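Sunita Sandhu opened the Clesetora trial log at item 263. Floor pickup service, Plakutari office, gray carpet, hand in its black sleeve.

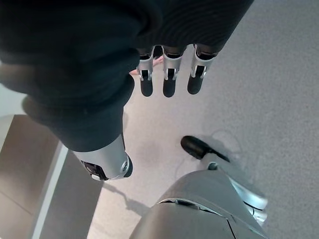 Fiction / Service Notes

The contract with Clundden paid per object. She typed: fingers lowered, no contact yet.
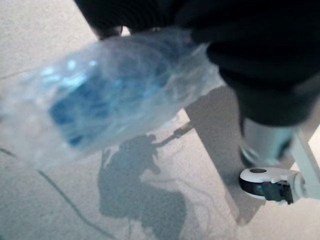
Item 263, plastic, blue inside.

Qistina Latuheru read over her shoulder. "Nugroho quoted us 200 a month."

"For what grip?"

"Two fingers."
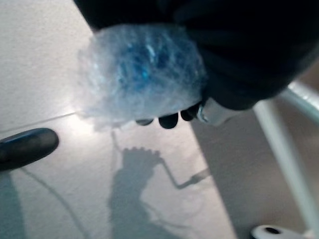

Sunita left the price field blank - it was due at noon - and logged the grip as three.

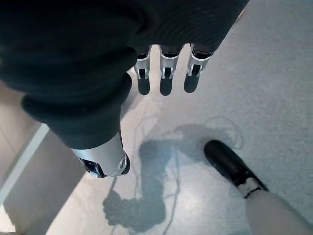
Item 264

Fingers open. Cables or threads on floor. One shoe, occupied. Do not collect.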